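Stonano Perforated Laundry Basket, White

I've sold a lot of baskets in my time and I'll be upfront, most of them bore me to tears. The Stonano is the one I took home. I bought mine with my own money before we ever stocked it at Ometbridge, and it's been in my upstairs hallway getting kicked, sat on and dragged down to the basement ever since (my kids treat it as furniture, I've given up).

It's white plastic, with small round holes all through the walls. That's what sold me. I used to have one of those canvas hampers with a lid, very pretty, and every damp towel that went in came out smelling like a pond. With holes everywhere the air gets at the laundry from the sides as well as the top. You still can't leave wet swimsuits in it for a week, but an overnight towel is fine.

The other thing I care about is the rim. I run my hand around the rim of every basket we get in, because I've snagged too many good sweaters on a rough bit of molding. Stonano trims theirs properly. I had a loose-knit cardigan in and out of mine all last winter and it never caught once.

It's a basket for throwing things into. I don't fold on the way in, I don't know anybody who does, and a sheet or a big T-shirt just gets scrunched up and dropped. 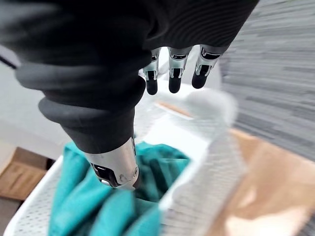
Color is where I get asked the most questions. It only comes in white. I know, I know – I begged for a gray one. But white does have its upside, you can spot a stray sock at the bottom without turning on the hall light, and there's no dye in the plastic to worry about if you put damp things in it. Anything bright looks great in there too. Teal, orange, whatever you've got.

Cleaning it

Lint collects in the holes. There's no way around that with this kind of wall. I take mine into the shower every couple of months, squirt some dish soap on it and go over it with an old soft brush, then rinse from the outside in so the fluff gets pushed out the way it came. Upside down on a towel and it's dry by lunch. Please don't use a scouring pad, it dulls the finish and then dirt sticks to it. And don't put it in the dishwasher. A customer tried and it came back looking like a potato chip.

What I use mine for besides laundry

Blankets next to the couch, mostly. Also beach towels in the back of the car, where the holes are wonderful for sand (less wonderful for the car). Deirdre Breathnach, who packs our orders, keeps two by her back door for hats and scarves and says they're the only reason anyone in her house owns a matching pair of gloves. I wouldn't use it for Lego or anything small and pointy.

How it compares

We also carry the Strömberg, which has solid walls and a heavier feel. If you haul wet things out to a clothesline and don't want drips on the floor, get that one. The Brelstead is our folding basket and it's the better pick for a tiny apartment, though I find the hinges fussy. For plain everyday clothes sitting in a bedroom I'd choose the Stonano every time.

Ordering

Item number 312. We ship them nested, 3 to a carton, and you can buy a single one too, it just comes in a rather silly amount of paper. The last delivery was 204 baskets and they went much faster than I'd planned, so I've asked for 200 more, due in December. If the button says sold out, leave your email and I'll write to you myself when they land.

Returns are the same as for everything else in the shop. If it shows up cracked, send me a photo and I'll get another one out to you, no need to mail the broken one back. If you just don't like it, send it back clean and I'll refund the basket but not the postage.

Page updated October 1, 2020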